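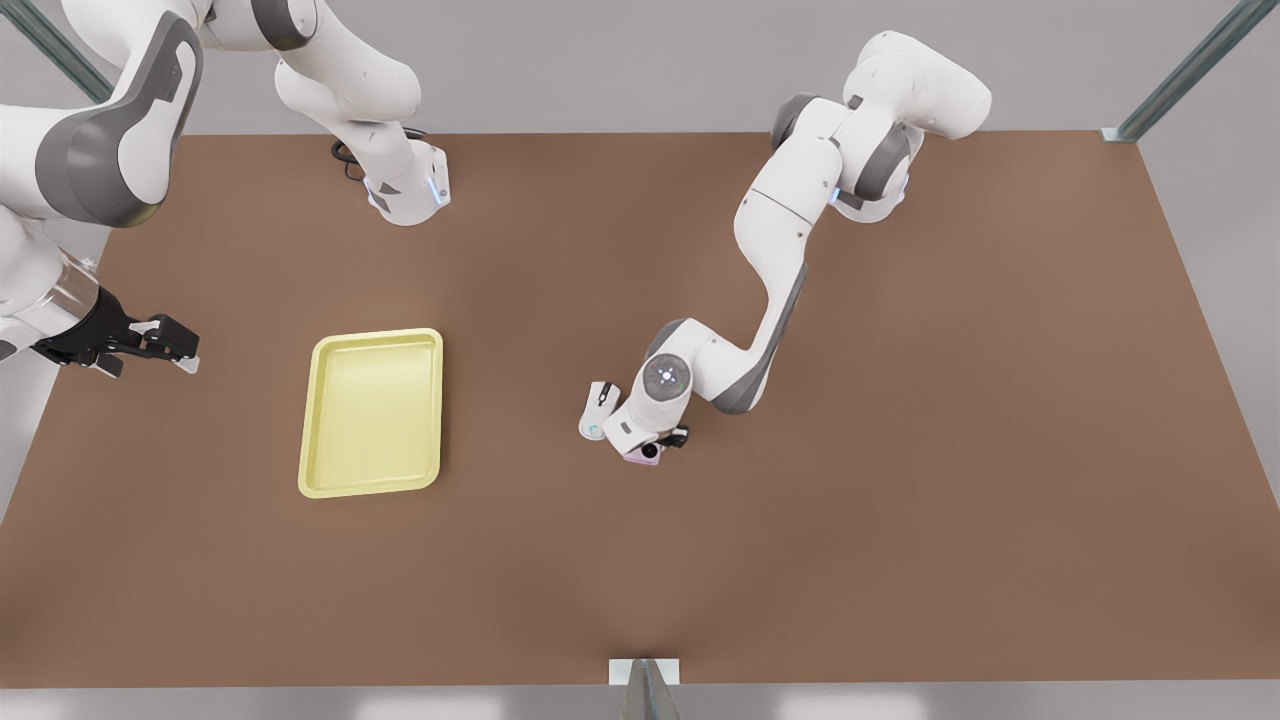
FOR IMMEDIATE RELEASE

Histside Opens Simulated Gripper Bench to Outside Teams, Posts First Comparison Results

TREMVILLE, February - Histside, the Tremville robot testing shop, today opened its simulated two-arm bench to outside teams and put out the first set of results from it. Two finger designs, two controllers, one tabletop. 228 scored runs. Full log free to download, no sign-up.

The comparison pits Dadon's standard parallel-jaw fingers against a longer, thinner pair that Dadon drew up last fall and has not sold yet. Each pair ran with the Histside house controller and then again with Figueiredo, the open controller package a lot of small labs already use. Same arms, same table, same objects, same starting positions. That last part took the longest to get right.

"We kept getting asked which gripper is better and the answer was always, well, on whose controller," said Kamala Marar, who runs the bench program at Histside. "So we ran the grid. All four boxes. Some of it came out how we figured and some of it didn't and it's all in the log, including the runs we'd like back."

What was tested

Small-object pickup and place. Pick an item off the open table, carry it to a shallow tray, let go inside the rim. A computer mouse, small flat-faced pieces, a few other desk-size items. Then tray moves, where one gripper has to take hold of the tray itself and slide it. Runs were scored pass or fail with notes. A pass on placement means the item came to rest fully inside the tray. Touching the rim on the way in was allowed but logged.

Key findings

Standard fingers did better on the mouse. A rounded shell gives a thin finger very little to hold, and the longer pair let it slip out the front more often, on both controllers.

Longer fingers did better on the flat pieces, mostly when an approach came in at a low angle. The standard pair tended to press the piece down into the table before closing.

Figueiredo was slower to close and dropped less. The house controller was quicker and lost more items in transit. Histside is changing its default close speed as a result.

Handing work from one arm to the other was the weak spot for everybody. Most of the failed runs with both arms active were timing, one arm waiting on the other past the limit. Grip had little to do with it.

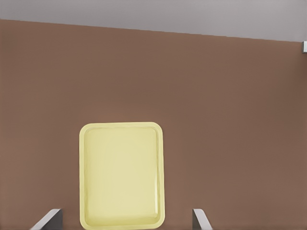 Tray moves were the surprise of the set, and the part Dadon asked to see first. The plan going in was to straddle the tray and close on the two long sides. In the sim that starts out fine: there's room for it, the opening between the fingertips is wider than the tray, so both fingers can come up on either side of it without touching. Closing is where it went wrong. If one finger met the raised rim ahead of the other the tray turned, and from then on the controller was chasing it. Lining up better before the close helped the Figueiredo runs a good deal. It helped the house controller less, and the team is still going through why.

"Clearance before the grasp looks generous, and people relax," said Anas Shawky, lead controls engineer on the project. "Then you lose it all in the last little bit of travel. I'd want anybody using our numbers to look at the tray runs seperately from the pickup runs. Don't average them. Please."

Shawky's group also checked how often the controller needed to update before results stopped changing. Below 100 updates a second the tray runs got noticeably worse. Pickup runs hardly cared. Both are charted in the log.

Why simulation first

Cost, and the ability to rerun. A finger swap on the bench is a file change. On hardware it is an afternoon, plus recalibration, plus finding the right screws. Histside is clear that sim results are a screen and that contact behavior in particular will shift on real parts. Friction values used for the tabletop and the tray are listed in the log so other teams can argue with them. Several already have, during the preview, and one value was changed before scoring began.

Hardware runs of the same task list are planned for spring at the Tremville shop. Those results will go out as they come in, good or bad. Dadon will supply both finger pairs for that round, and has agreed to no advance review.

Using the bench

Outside teams can submit their own finger geometry, their own controller, or both. Submissions run against the same task list and same start positions as the Histside set. Teams get back the scored log plus playback of every failed run. Passing runs on request, storage permitting.

A few limits for now. Parallel-jaw only, no suction, no multi-finger hands. One table layout. Objects are fixed to the current list, although Histside is taking suggestions for the next one and has roughly 267 in the inbox from the preview period. Many of them cables. Cables will not be in the next one.

First submission window opens this month. Academic and hobby teams pay nothing. Commercial teams pay a flat per-batch fee, posted on the bench page. Results belong to the team that submitted, and can be kept private for commercial batches; free batches get posted.

About Histside

Histside tests grippers, arms and controllers for companies and labs that would rather not build there own test setup. Based in Tremville. The bench program is led by Kamala Marar.

About Dadon

Dadon makes parallel-jaw grippers and replacement fingers for light assembly and lab work.

Media contact: Histside press desk, Tremville. Playback clips and stills from the scored runs available on request. Interviews with Kamala Marar and Anas Shawky can be set up most mornings, before 11 a.m. is best.

###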